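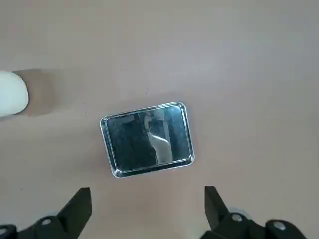 A small metal tray on the bench, beyond the open gripper fingers.

Equipment plan for the second handling bench

Requests for the next budget round closed in November. The handling bench accounts for the largest single line, and several groups have asked how the amount was reached and what it covers. The notes below were prepared by Graciela Espinoza from the bench log and the two supplier quotes, and are current as of December 5, 2019.

The request covers four items: one arm, one parallel gripper, spare fingertips, and a wrist camera with its mount. Bench, controller cabinet and network drops are already in the building plan and are not charged to this line.

Arm. Quotes were received from Amness and Kopecký. Both arms meet the reach and payload we specified. The Amness price is lower but leaves out the controller cable set and the first annual inspection. With those added, the two offers are close enough that delivery time decides. Kopecký quotes 16 weeks from order and Amness has not committed to a date. The recommendation is Kopecký.

Gripper. We considered a suction tool and dropped it. The work list includes thin trays with a raised rim, handled tools and lidded containers, and one parallel gripper with changeable fingertips can be tried on all of them without a tool change. Flat trays remain the hardest entry on the list. A polished tray floor also gives poor depth readings, so the camera line includes a polarizing filter.

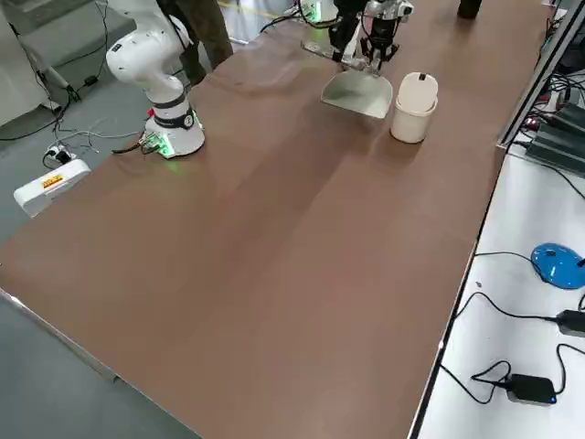 Dustpan held in the gripper, next to a lidded white container.

Fingertips. These are a running cost and should be budgeted as one. Plalisau supplies them in sets of four at $600 per set. Groups that share the bench will be charged by booked hours, and a set damaged outside normal use will be charged to the booking.

Floor space and cabling. This is the part of last year's plan that was underestimated. Power strips, adapters and cable runs take up room next to a bench as well as under it, and the space drawing has been revised to show a service strip along one long side. Covered floor channels have been added as a separate line under facilities. Please do not order your own.

Integration time. Four days of technician time are reserved for mounting, calibration and the safety check. Bumer has offered to do the same work under contract. That offer is on file, but it would need a purchase order of its own and is not part of this request.

Not included: a force sensor, a second wrist camera, and any conveyor. A force sensor may be requested next year if the tray work calls for it. Groups that need one sooner should say so in writing, with the task and the load range.

Comments on the item list and the booking rates go to Gladys Rivadeneyra in purchasing. The quotes can be read at her desk and will not be sent out by mail.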